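Call for Participants: Help Us Find Out Why the Grippers Let Go

Holtska is looking for people to join a paid study at our Branov site, starting in March. If you can sweep a table, fold a towel, and tell us plainly when something feels wrong in your hand, we would love to hear from you. No background in robotics is needed, and half of our best reports so far came from people who had never touched this kind of equipment before.

What happened

Last fall we ran a long series of household tasks with hand-held grippers, the kind a person squeezes to open and close two fingers. The recordings teach our robot arms how a job is done. We collected 2747 of them, and we were very happy with that number until we began checking them closely. In 86 recordings the fingers opened a little while the person was still squeezing. Usually the tool just sagged. A few times it dropped, and once a dustpan landed edge-down on a participant's foot. She was fine (a bruise and a very polite email), but we stopped all sessions the same afternoon.

We traced part of the trouble to the trigger return, which can stick partway after a lot of short squeezes in a row. Our parts supplier, Flivetti, has sent a revised spring, and it is better. It is not the whole answer. Some of the slips happened early in a session, with fresh parts, and we can't make them happen on a test bench no matter how many times we cycle the thing. They seem to need a person: a particular wrist angle, a tired thumb, a cable tugging at the wrong moment. So we need people, with all their different hands and habits, and that is where you come in!

What you will do

Sessions last two hours, with a break in the middle that you really do have to take. You will stand at a table with a gripper in each hand and work through short chores: brushing scraps into a dustpan, moving cups, closing boxes, wiping up. Sweeping gets more time than anything else, as it accounts for the largest share of the slips. Each hand is doing a different job and both tools are awkward to hold at an angle.

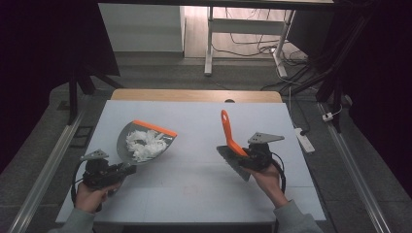
Marit wrote to us after her third session that the slip never came as a surprise to her. She would feel a tiny click under her finger a second or two before the brush started to turn, and had assumed everybody felt it. We had no place on the form to write that down. We do now, and the click is one of the main things we want this group to listen and feel for. She has also asked us to put in a word for closed shoes, so please see below.

You will be asked to stop and say "slip" out loud whenever the grip feels loose, even if nothing falls. You can't do this too often. We would much prefer to look through a pile of false alarms than miss a real one, and there is no target number of chores to finish.

Who we are looking for

Adults 18 and over who can stand for up to an hour at a time. We would especially like to hear from left-handed people, people with small hands or very large ones, and anyone who has worked in cleaning, kitchens, or assembly and knows what a tool feels like right before it gets away from you. Please don't apply if you have a current wrist, hand, or shoulder injury. If you took part last fall, you are very welcome back, but mention it in your message.

Safety

Closed shoes are required, and we have toe covers in most sizes. Nothing sharp, hot, or breakable is used in this study. Every gripper is checked before each session and swapped out after 500 squeezes, well before the point where the sticking began on the bench. A staff member stays in the room with you the whole time. You may quit at any point, for any reason, and you will be paid for the full session.

Pay and practical matters

Each session is paid at a flat rate, sent to you within two weeks, and travel by bus or train is covered. You can sign up for one session or as many as six, with at least a day of rest in between. Morning sessions start at 9:30 and afternoon ones at 1:30. We are in the Phetsri building, ground floor, step-free from the parking lot.

To apply, send a short message to the study desk at Holtska with the reference 1749 in the subject line. Tell us which hand you write with, your glove size if you know it, and which times of day suit you. We answer every message, and the findings will go to everyone who took part, including whatever we still can't explain.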